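Ristden Simulation Kit: Gallery

Vascombe supplies the Ristden kit to colleges and small engineering firms that wish to plan gripper work on screen before any equipment is bought. The pages below set out what the current release contains, together with views from the kit as it is delivered.

Contents of the release
The standard licence includes 40 room layouts and 68 surface finishes. Layouts may be edited, saved and shared between users on the same site.

Licensing
Each licence covers 2 workstations. Further seats may be added at any point during the term, and all seats end on the same date.

Support
Written guidance is provided with every order. Enquiries are handled by the Rusanside office, which is open from 9 am on working days.

Surfaces and finishes
Stone, timber and painted finishes are supplied as separate sets. The stone set includes veined marble in grey and brown, and may be applied to any worktop in the library.

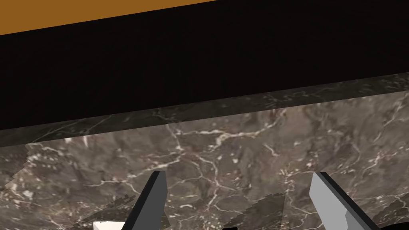
Finishes can be changed without altering the layout itself - a point raised by several colleges during the trial period. The same task may therefore be repeated on a plain top and on a patterned one, and the results kept side by side.

Wrist view
The view from the gripper is supplied as standard. Users may record it alone or together with the room view.

Ordering
Please quote reference 1001 when requesting a trial licence. Orders from outside the region are handled by our partner, Manalastas, and normally take about two weeks to process.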